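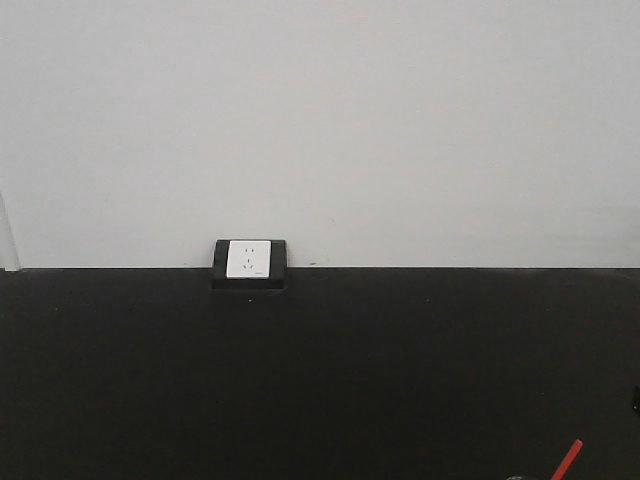 Notebook entry, 06/04/2025
Project: Grelton
Subject: depth filtering and support-plane estimation on black work surfaces

The perception stack was rebuilt from the current Grelton branch before work began. The planner configuration was left as committed. All changes recorded in this entry are confined to the plane estimator and the filter ahead of it.

The estimator was run over 2,563 stored depth frames. With the default confidence threshold, 1,353 frames returned a support plane within tolerance. A further 171 returned a plane with the correct normal and an incorrect height. The remainder returned no plane. Failures are concentrated in views where the dark surface occupies most of the image and the wall supplies nearly all of the valid points. In those cases the estimator selects the wall and the planner rejects the result, as designed.

The wrist view presents a separate difficulty. The self-filter removes the fingers correctly, but the flared sides of the gripper housing are close in tone to the surface behind them, and the color-based refinement step extends the mask into the background. The refinement step should be disabled for the wrist stream and the mask taken from the kinematic model alone. Small white specks on the surface are also being passed to the clustering stage as candidate objects. A minimum cluster size is required. 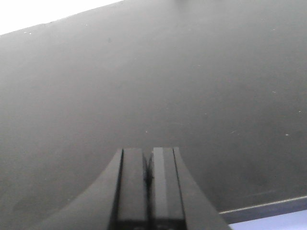

Wrist view, fingers close together, nothing held. Specks visible on the dark surface.

The collision model used by the planner is still the one prepared at Ivevbridge, in which every fixed obstacle is a closed box. This is adequate for trays and walls. It is less suitable for a glovebox, where a cream-yellow glove may hang out of the right port, past the metal collar, as it does in this view. The box should be padded on the port side. The gray cable looping down at the rear should be covered by a separate keep-out volume, as it lies outside the housing.
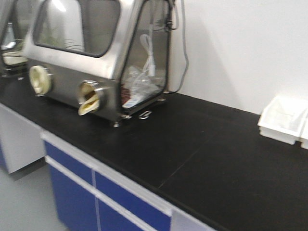

Keep-out volumes are currently entered by hand in the Jõgi scene editor and exported to the planner. The export drops the padding value if the volume has been rotated after creation. The counter in the overview runs diagonally across the image, with the two white trays against the back wall, and the volumes for the trays must be turned to match it when they are drawn over this view. Until the defect is corrected, padding is to be re-entered after each rotation and the exported file checked before it is loaded.

Open items:
Repeat the plane estimation with the threshold lowered by 3 steps.
Add the minimum cluster size to the shared configuration.
Report the export defect to Evgate with the scene file attached.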